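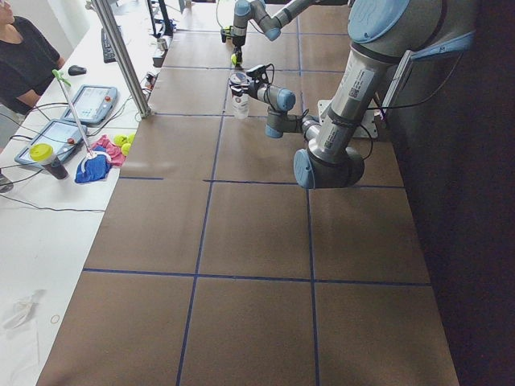 Last updated: December 26, 2024

Tellstead to get 30 new drinking water refill points

Tellstead Town Council and the water company Gekon have agreed to install 30 public refill points across the town. Work on the first group will start at the bus station and along Olitz Road, where the pipes were renewed in November.

The refill points are free to use at any time of day. Each has a tap for bottles and a lower tap with a bowl for dogs. They are connected to the mains supply and will be tested every month by Gekon, with the results posted on the council website.

Under the agreement, Gekon will pay for the units and the council will pay for the groundworks. The council will own the refill points once they have been in service for a year. Cleaning will be added to the existing street cleaning contract.

Sites were chosen after a survey of residents which drew 2,000 replies. The most requested places were the bus station, the leisure centre and the riverside path. Two sites in the Market Place were dropped after objections about space for stalls on market days, and one has been moved to the library forecourt.

"People told us they wanted somewhere to fill a bottle when the shops are shut," said Martim Magalhães, the council's head of public spaces. "The riverside path came up again and again. It has no tap at all between the lock and the playing fields."

Liesbeth Van Rooij, network manager at Gekon, said: "The taps close by themselves and the pipework is insulated against frost. We may still have to turn off the more exposed ones in very cold weather, and there will be a notice on the unit if we do."

Shops and cafés can also join the scheme by offering tap water to passers-by. So far 50 businesses have signed up, including all three branches of the Msimang bakery. Those taking part will be given a window sticker and will be listed on the town map.

Short footway closures will be needed at some sites. Notices will be put up a week ahead, and access to homes and shops will be kept open.

Businesses wishing to take part should contact the public spaces team at the Town Hall.

ENDS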